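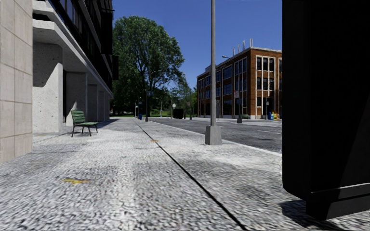 I have spent most of June trying to return a kettle.

The kettle is a Kirnia, it cost more than a kettle should, and for the first week it boiled water. After that it made a noise like a small dog with a grievance and turned itself off at whatever temperature it felt was warm enough. I don't ask a lot of a kettle. I still had the receipt, folded inside the manual, which for me is close to a personal best.

The store, Trorneo, has a page called Easy Returns. You type in your order number and a cheerful green tick tells you a label is on its way. Mine arrived on 13th June and was addressed to a warehouse in Pastden, which would have been fine except that the label was for a bathroom scale. I wrote back to say so. They thanked me for my patience and sent the same label again.

So I phoned. I was number 171 in the line, which I know because a recorded voice kept telling me, and it went on telling me for a good long while before I became number 170. The music was a pan flute version of something I used to like. I put the phone on speaker, did the dishes, cleaned out the drawer with the dead batteries in it, and then went out for a walk with the thing still tootling in my pocket.

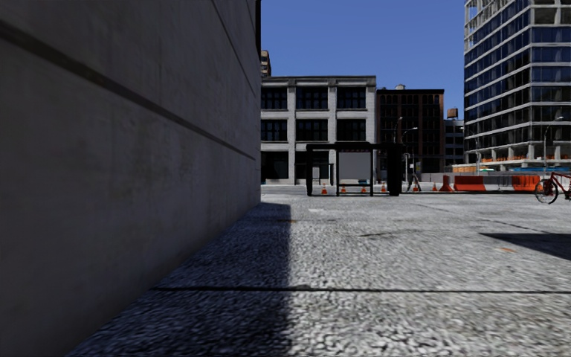

Plenty of shade, at least.

When a person finally picked up, she was lovely, and she couldn't help. Kettles are handled by Amegashie, she said, who do the repairs. Amegashie told me they only do kettles bought before February. I asked who did the ones bought after February and there was a pause, and some typing, and then the pan flute again.

My sister says I should let it go and buy another kettle, and she is right, and I resent it. I have boiled water in a saucepan for 3 weeks now on principle. The saucepan has no opinions. It does drip down one side when you pour, so I've had to start standing over the sink to make tea, like a man in hiding.

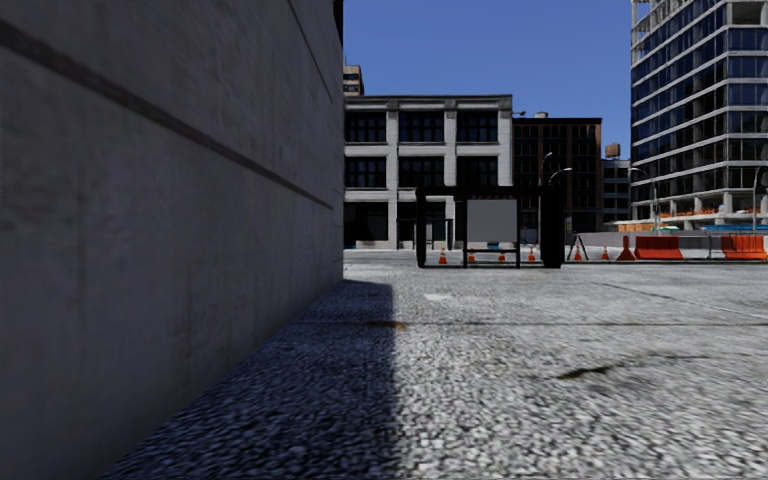

Anyway, the latest is that Trorneo has offered me 1,000 loyalty points as a goodwill gesture. I looked up what they're worth. You can put them toward a set of 6 napkin rings, if you pay the shipping, and if you don't like the napkin rings there's a page for that too, with the same green tick on it.

I ordered the napkin rings.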